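Bellamy desktop organizer, plywood
Reviewed by Trinity Pettigrew
Jul 6, 2021

I have bought a lot of desk tidies over the years (mesh ones, a felt one that sagged, a very sad shoebox) and this is the first I've wanted to tell people about! It's an open plywood tray with thin wooden dividers, one long compartment on the left and a set of smaller ones down the right.
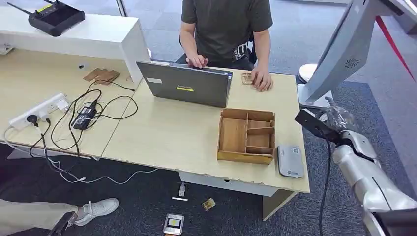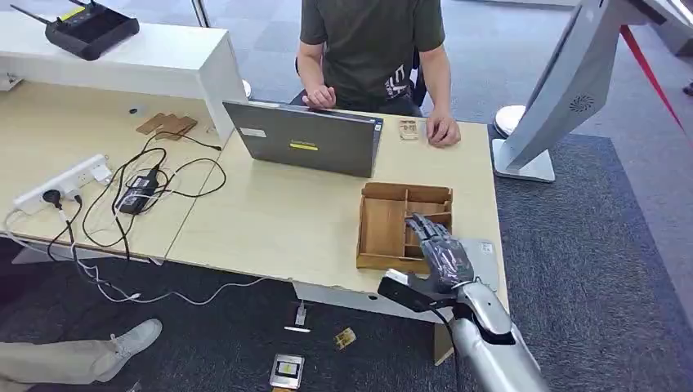

The Bellamy on the long desk, near the gray laptop both times.

I paid $20 for mine and then went back for a second one for Dexter's desk. The long section swallows rulers, pens and my good scissors with room to spare, and the little ones are perfect for all that stuff that otherwise drifts: adapters, paper clips, USB sticks, the tiny screwdriver I was forever hunting for. I love that there's no lid. You just drop things in and keep working.

It's light, too, so I carry it to the kitchen table and back without thinking. The dividers in mine are snug and haven't wobbled since January.

Gripes? The bottom is bare wood, so I stuck felt dots under the corners. And it won't do a thing for your cables, you'll need something else for those. A slightly deeper version would be great for chargers.

Still using it every day and still pleased with it. Dexter keeps tea bags in his.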